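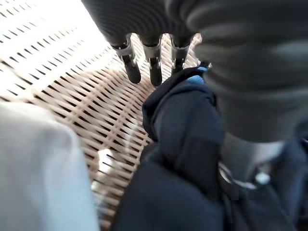 **Laundry room hours extended at Julludholm residences**

3 Jun 2024

The Åberg Housing Association has extended the opening hours of the shared laundry rooms at its Julludholm residences. The rooms, which previously closed at 8 p.m., will now stay open until 11 p.m. The new hours apply to all five buildings.

The decision follows a survey of residents carried out in March. The association received 439 completed forms, and 63 percent of those who answered asked for later hours. Many reported that they worked shifts or had long commutes and could not find a free washing time before the rooms closed.

Booking will continue through the Zonley system, either online or at the panel by each laundry room door. Households may hold one evening booking at a time. A booking that is not taken up within 20 minutes will be released to other residents.

Washing machines may not be started after 10 p.m., and spin cycles must be finished by closing time. Dryers may be used until 10:30 p.m. Residents are asked to keep doors to the stairwell shut during the evening and to take their laundry with them when they leave. Items left behind will be kept for 72 hours at the Grodunia Street office and then given to charity. 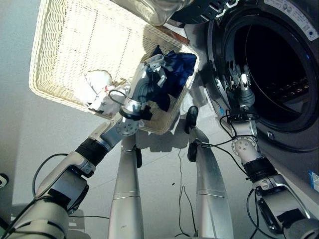
One resident of the north building wrote to the association that the later hours were welcome but that noise remained a concern for the apartments directly over the laundry room, and asked that the change be reviewed before winter. A second letter asked for Sunday mornings to be kept quiet in return.

The association has confirmed that it will review the arrangement after six months. Until then, noise complaints should be sent in writing to the Grodunia Street office, with the date and time of the disturbance. Opening times in the morning are unchanged, and there is no increase in the laundry fee.

Printed copies of the new rules are available at the office and will be posted in each entrance hall.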